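Ositz Retail Handling Study: Call for Participants

Posted Monday, February 8, 2021
Location: Trevorham site, ground floor
Contact: Anitha Iyengar, participant coordination

Summary

Ositz is seeking adults with paid experience in shelf stocking, counter service or small-store housekeeping to take part in a study of routine shop-floor chores. The study asks which of these chores a two-armed machine can complete to the standard a store would accept from a new hire, and which it cannot. Participants work the same tasks by hand, score recorded machine trials and, in later sessions, operate the arms directly. No background in robotics or programming is needed.

Background

The earlier round, completed in October, covered single-item picks from a flat surface. The results say little about store work. A stocker seldom handles one item type at a time, and much of the time on shift goes to correcting what is already on display: turning labels forward, closing gaps, returning items left on the wrong shelf. The current round is built on a mixed counter with bottles, cups, wrapped bakery items, boxed cookies and foil containers within reach of both arms.
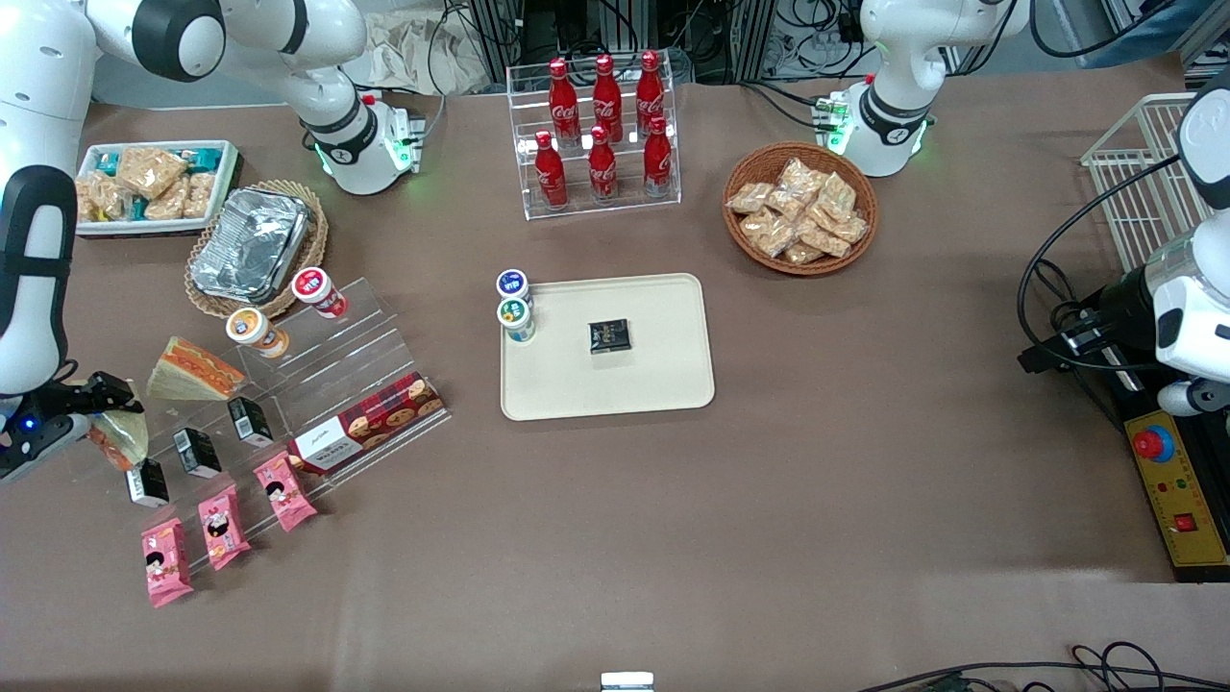 Tasks under study

1. Facing. Bottles on a tiered stand are brought into line. Rigid, regular containers are the easiest class in the set and serve as the baseline.

2. Picking from a basket. One wrapped pastry is removed from a pile without lifting a second. Film packaging gives the gripper little to hold, and the pile shifts after each pick.

3. Tray assembly. A short order is placed on a tray. Scoring covers item choice, placement and time. Upright cups that end up on their sides count as errors.

4. Rack restocking. Items are set on or removed from a clear rack with label holders along the front lip. Clear plastic is hard on depth sensing, reflections vary with arm position, and packets placed close together leave narrow clearance for the fingers. Soft sandwiches must not be compressed.

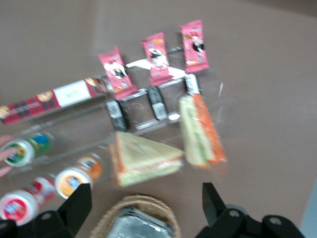
5. Recovery. A task is stopped partway through and the worker or machine must bring the counter back to its starting layout. We expect the largest difference between people and machines in this task, and we weight it accordingly.

Current state of results

Bottle facing is reliable enough that we no longer treat it as an open question. Basket picking is usable at slow speed. Rack restocking and recovery are not at an acceptable level, and no claim to the contrary should be read into this call. The purpose of the study is to put the gap on a scale that store managers recognize, in place of the success rates commonly reported by laboratories.

What participants do

Each participant attends 6 sessions of 50 minutes. The first two are manual work at a matching counter. The next two are scoring sessions, in which participants watch recorded trials and mark each as acceptable, acceptable with correction or rejected. The last two are operating sessions. Training on the operator controls and the emergency stop is given before the first of these and must be passed.

The full trial set for scoring contains 251 recordings. No participant scores all of them; each is assigned a subset, with overlap between participants so that agreement can be measured.

Requirements

Age 18 or over.
At least six months of paid work in a grocery store, convenience store, cafe or similar setting.
Able to stand for the length of a session and to reach across a counter.
Normal or corrected vision, including the ability to read small shelf labels.
Comfortable being recorded on video from the shoulders down during manual sessions.

Current employees of Ositz, D'Souza or Grorkdale are not eligible. D'Souza supplies the scoring software and Grorkdale provides the site.

Payment

Participants receive $151 on completion of the fourth session and a further $151 on completion of the sixth. Those who withdraw before the fourth session are paid for the sessions attended at a proportional rate. Parking at Trevorham is free. Travel costs are not reimbursed.

Data handling

Manual sessions are stored under a participant number. Names and contact details are kept separately and deleted when the final payment has cleared. Participants may ask for their recordings to be removed at any point before scoring begins.

How to apply

Send a short note listing your past store or counter jobs, the length of each and the hours you are available on weekdays. A résumé is accepted but not required. Address applications to Anitha Iyengar at the Trevorham site office. Technical questions about the tasks or the scoring scale go to Venkatesh Warrier, study lead. Applicants who meet the requirements will be contacted to arrange a phone call of ten minutes. Places are assigned in the order in which calls are completed.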